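Flastness Key Tags — data card

October
By Rosalinda Mangubat

# Flastness Key Tags

Pictures and notes on key rings with colored plastic tags, in a room with patterned wallpaper. The set holds 2542 pictures in 47 folders, one folder per sitting. Hrvoje Vukčević did the sorting and I wrote the labels. Biljana Petkov checked 1226 of the labels against the pictures and changed the ones she disagreed with.

## What the labels cover

- `tag_color`: blue, red, yellow, or `unsure`
- `ring_type`: `flat` for the wide circular ring, `split` for the small ones
- `overlap`: yes or no, whether one tag lies in front of another
- `wall`: `floral`, `strawberry`, or `both`

A tag gets a color label even when only part of it shows. If two tags of the same color overlap and we couldn't tell them apart, they share one row and `overlap` is set to yes.

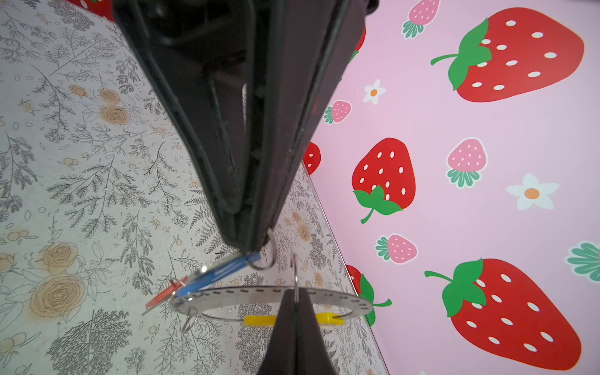

The `wall` field was added late. Didier Le Goff wanted to split the set by background, and the two papers are easy to tell apart — one is gray line drawings of branches and ferns with beige roses on white, the other is strawberries on pink. Use `both` whenever the corner is in view, even if one side is only a sliver. Folders 1 to 7 were labeled before we settled on that and some rows still say `floral` where they should say `both`.

## Files

`labels.csv` has one row per tag. `rings.csv` has one row per ring and joins on `picture_id`. Notes in `notes.txt` are in whatever order we wrote them.

## Known problems

Flat rings seen at a steep angle look like ovals. An early pass had these down as `other`, and a few may be left. Shiny tag edges were sometimes labeled as a separate ring. Tags turned edge-on should be `unsure`, but Hrvoje and I were not consistent before the check.

The key tags carry no label for writing. We left that field out.

## Changes

v2 — `wall` added, `other` removed from `ring_type`
v1 — first copy, shared with Juvivau only

Corrections go to Biljana, with the picture ID and the row number.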